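Card desk notebook — July, the Gronow room

Started at 9:10 with coffee and the reader plugged into the wrong laptop, so call it 9:30. The plan for today was to get the whole Zikis set through the reader at least once and settle how the desk should be laid out before it all goes to Flarkstead. Got most of the first part done and changed my mind a few times on the second.

The set is 156 cards. I'd been going by the packing slip, which says 160, and I spent a silly amount of the morning looking for four cards that were never in the parcel. I've written 156 on the inside of the lid in marker. Please don't go hunting again! If we want the missing four we have to ask for them.

They're nice cards, by the way. Picture on the front with Chinese text next to it, white plastic, a good stiff feel. I can't read them (I wish I could) so I've been matching them to the list by picture, and that's slow going when several pictures are all browns and golds with figures in them. Whoever does the next round and reads Chinese will be done by lunch. Meanwhile I've put a pencil number beside every line of the list, and that number is what I type into Dendis.

About the box. We've been through a shoebox, a drawer tray and a bread tin, and the yellow compartment box beats all of them. Plain cardboard dividers inside, open top, light enough to shove along with an elbow. Where I've ended up: cards waiting go in the long compartment, cards that read fine go in the bigger of the other two, and the little square one is for trouble. I like that the trouble one is small. When it fills up you have to stop and deal with it.

The dividers do lean if you stuff one side, and then cards slide underneath the next one along. 20 cards at a time in the long side seems about right for my hands. More than that and I pull out two together, and I lose track of which one I've read.

Tried the desk lamp on and off. Off is better, the cards are shiny and I was squinting at my own ceiling in them. Also moved the reader closer to the right hand edge so that my sleeve stops dragging over it, then moved it back because the cable pulled. A longer cable would fix that. Added to the shopping list (under the tape, above the biscuits).

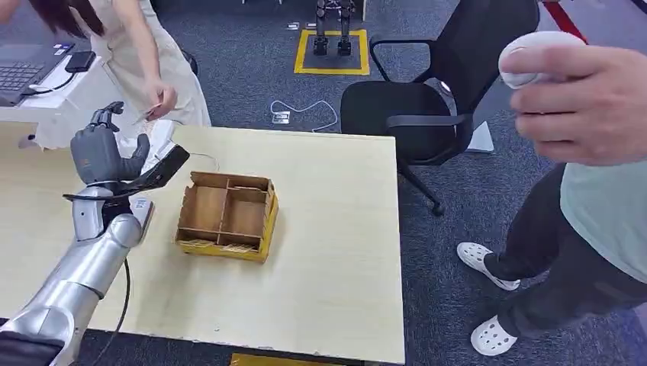
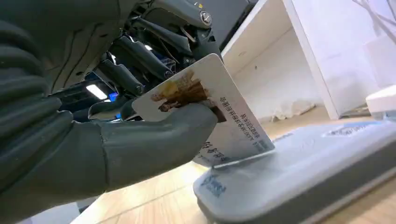 What should I do when a card doesn't read the first time?

Lift it clear of the reader, wait until Dendis shows the empty line again, then lay the card flat in the center of the top and leave it there for a slow count of 3. If it still gives nothing after 2 tries, put it in the small compartment and carry on with the next card. Don't rub it around on the reader — you'll get double entries.

I've copied that onto the sheet taped inside the cupboard door too, as I got asked it twice before lunch.

After lunch, the second pass. Much quicker once I had a rhythm going: card out, glance at the picture, onto the reader, look at the screen, card away. I talk to myself when I do it, sorry to everyone in the room. The trouble compartment had 3 in it by the end. One was fine when I tried it again. One reads but comes up under a number that belongs to a different card, so either my pencil numbers are off by one somewhere in that stretch or the card was written wrong to begin with. The third gives nothing at all, whichever way up I put it. I've wrapped that one in a bit of paper with a question mark on it so it can't sneak back into the pile.

If it's my pencil numbers I'll be cross, because it means redoing the back half of the list. Will check from the end backward, tomorrow, with fresh eyes.

Dendis grumbles: the entry line still clears itself when you click outside the window. I lost a note about a scratched corner that way and had to find the card again. Also the beep is the same for a good read and a repeat read, so with your eyes on the box you can't tell them apart. Two different beeps would be lovely. Even one beep and one silence would do.

On labels. The printed strip labels are better than my handwriting, no argument there, but the type is small and at Flarkstead people will be standing up and looking down at the box from the other side of the table. I'd like a big word on each divider as well, WAITING, DONE, ASK. Cut three tabs out of the back of a notepad and they're too floppy. Trying the gray board from the bindery shelf next.

Still not sure where the list should live. Left of the box it's in the way of the writing hand (for me anyway), and right of the box it ends up covering the reader. Had it on my knee for most of the afternoon, and that only works sitting down. Maybe a clipboard hung off the end of the desk? There's a hook somewhere.

Wiped the cards with a dry cloth before putting them away. No spray on them please, I don't know how the printing takes it and I'd hate to find out on somebody else's set.

To do:
check list numbers backward from the end
ask Zikis about the dead card and the missing four
longer cable
stiffer tabs, bigger words
find the hook

Reader unplugged at 4:40, box back on the second shelf with the lid on, list folded inside it.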